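Keeping a Shared Work Table in Order: Report on a Student Project

Dénes Bárány and Erzsébet Bodnár
Trindton College, Interiors and Display, second year
Submitted Apr 1, 2023

1. Background

The upstairs study area at Ostcombe House has one long-stay problem, which is that its tables are used for meals, group work and model making on the same day. Staff asked our year for low-cost ideas. We chose to look at a single table and at what should stay on it between users. Our budget was 60 pounds and we had 3 weeks.

2. Method

We began with a short questionnaire left in the study area. Most replies asked for a clear surface with something pleasant on it. A few people wanted a tray for stationery, but the trays we tried filled up with old receipts and pen lids, so we dropped that idea in the second week.

The layout we settled on has a mat in the centre of the table and a small potted plant on the mat. Everything else goes back to the shelf. The mat marks where the plant belongs, so whoever moves it for a meeting knows where to return it. We tried the plant at the end of the table first. It was knocked by bags there.

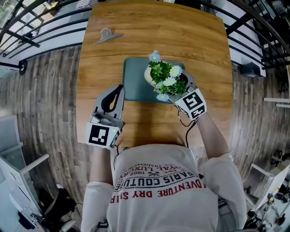
Figure 1. The potted plant held over the teal mat at the centre of the table. A binder clip lies near the far edge.

The cream pot was chosen to stand out against the orange-brown wood. We compared a dark mat with a pale one, and the pale one showed tea marks within two days. Blue-and-white flowers were Erzsébet's choice, and they go well with the teal.

3. Results

The plant was back on its mat at most of our evening checks. Small items were harder. Clips, rubber bands and sugar packets were left behind throughout the trial, usually towards the edges. Larger things such as folders and mugs were nearly always cleared.

4. Further work

We would like to repeat the trial in May, when the area is busier, and to test a lidded box for clips on the shelf. The Deák reading room has asked for the same layout on its round tables, which will need a smaller mat.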